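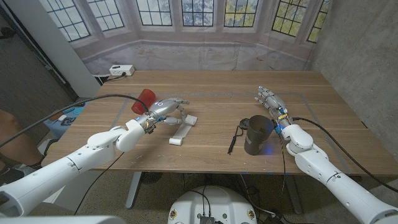

Page last changed: February 2020

The Cups We Leave Out

By Jayanthi Kulkarni

There is a red cup in my kitchen that has never, in all the years I've owned it, spent a full day in the cupboard. It has a place in there, between the measuring jug and the mugs my sister brought back from Pirilitz, and every evening I put it in its place with the best intentions. By breakfast it's back on the table again. My husband says I use it, my son says his father uses it, and I have given up trying to settle the matter.

I have been thinking a good deal about tables this winter. Ours came from my mother-in-law, Mrs. Murthy, who fed six people at it every night and would not have a thing left lying on it between meals. She wiped it down with the grain, always with the grain, and she could tell from the doorway if you had gone across it. When it came to us it had one pale ring near the middle and no other mark at all. I'm afraid it has quite a few more now, and I have grown fond of most of them.

A translucent cup on brown wood is a lovely thing to look at, especially a red one. It's also the cup you are most likely to tip over, as you will know if you have ever reached past one for the salt. A dark gray cup, the tapered sort that is a little wider at the rim, has none of that glamour, but you can keep pencils in it, or a toothbrush, or tea, and it never seems to mind. I'd want one of each on any table of mine. When friends set up house I tend to turn up with exactly that, one cup for show and one for work, wrapped in a dish towel so they get the towel as well.

And then there is the cord. Every table I know has a thin black cord on it somewhere, trailing off toward the edge, and half the time I couldn't say whether it's for listening or for charging. I used to coil them all up and drop them in a drawer, until last July, when I emptied that drawer and sat on the floor with the contents in my lap for most of an afternoon – some of them belonged to telephones we gave away before my son could walk. Now a cord may stay on the table if it has been used that day. If it hasn't, it goes in a cotton bag on the back of the door, and when the bag is full I go through it with a cup of coffee beside me and a radio program on.

I told all this to the women at the Brunbridge mending evening, which is where I seem to tell everything, and it turned into the longest conversation we've had since the business with the zipper. One of them clears her table completely every night, down to the fruit bowl. Another hasn't seen the far end of hers since her daughter took up jigsaw puzzles, the latest being a harbor view in 3,962 pieces (I'd have guessed a rounder number, but she showed us the box). She eats standing up at the counter and says it's done wonders for her back.

What we did agree on was white things. A folded bit of white, whether it's a paper towel or some soft scrap of packing, will sit on a table for a week because each person who passes takes it for something another person needs. I have picked up such a thing, put it down again and gone off to ask. My own rule these days is to use it on the spot. Wipe up the crumbs, dry the rim of a cup, and away it goes.

If your table needs more than a wipe, I've been very happy with a little tin of Lastis wax, rubbed in thinly with an old sock and left overnight. Go with the grain, please, for Mrs. Murthy's sake. Take everything off first, cups and cords and all, and set it on a chair in the next room. I like to leave the table bare until morning, and then I bring back only what I find myself looking for.

The red cup was back before I'd finished my toast.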